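Home | Topics | Unanswered | Tags | Log in

Is the Plorel hand-held gripper kit worth 950?

Posted May 30, 2026 by benchrat_mk

The kit is two hand-held grippers on cables, software, and a "starter service" where Plorel turns your recordings into something an arm can run. The sales page says 300 demos is enough for a wiping task. I have trouble believing that. Has anyone paid for this and gotten a working result? Small shop in Bramport, no robotics staff, list price 1000 but they offered me 950.

Kvaran

I have the grippers, never bought the service. The hardware is okay. They're bulky and your wrists will complain before lunch. The cables are my main gripe – they drag over the table and you end up steering around them. As for 300 demos, ask which object, which table and which lighting. I asked in August and got a brochure back. Thin floppy stuff like tissue was much harder for me than hard plastic, and their page only talks about hard plastic.

zokero_fan2

just get the Zokero one, its cheaper

lowtorque

Zokero is cheaper up front but you pay per export, so check that first. I wouldn't take either company's word on demo counts. Plorel will do a 2 week trial if you push. Use your own parts on it, with both hands working on the same piece, and mix in something soft. Ask for the raw files at the end too. If they hesitate on the files I'd walk away, discount or no discount. 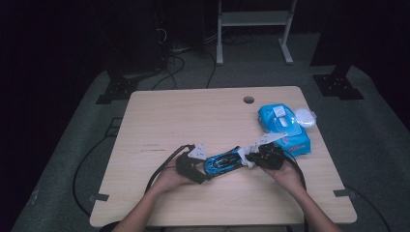
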